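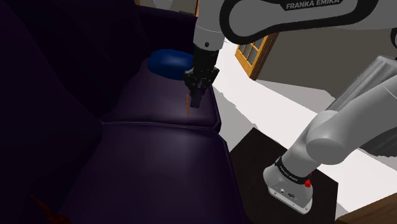
Figure 11. Purple sofa with round blue cushion (rendering).

Section 2. Setting Up a Tour Route in Cirkine Planner

This section applies to group tours of places of worship and other heritage sites. You need an operator account and at least one approved departure city.

1. Open Routes and select New Route. Enter a title of up to 118 characters.

2. Set the departure city. For the sample route, choose Landia.

3. Select Add Stop and search for the site by name or site code. The sample route uses Halvorsen Abbey (code 2494) and the Clirley hill shrine.

4. For each stop, fill in Opening Hours, Service Times and Visit Length. Visits cannot overlap a service unless Attend Service is checked.

Note: Service times are stored in local time. If the route crosses a time zone, check every stop again after saving.

5. Under Visitor Rules, mark any that apply: shoes removed, head covered, shoulders covered, no photography, silent areas. Marked rules are printed on the traveler's day sheet.

6. Enter the walking distance from the bus stop to the entrance. Include stairs in the Access field.

Caution: Changing the order of stops clears all confirmed entry slots. Export the slot list before you move a stop.

7. Select Check Route. Conflicts are shown in red. Correct each one and run the check again.

8. Select Publish. The route appears in the booking calendar after the next sync.

Note: Routes saved before May must be opened and saved again to show the Access field.

To add festival closures, see Closed Dates.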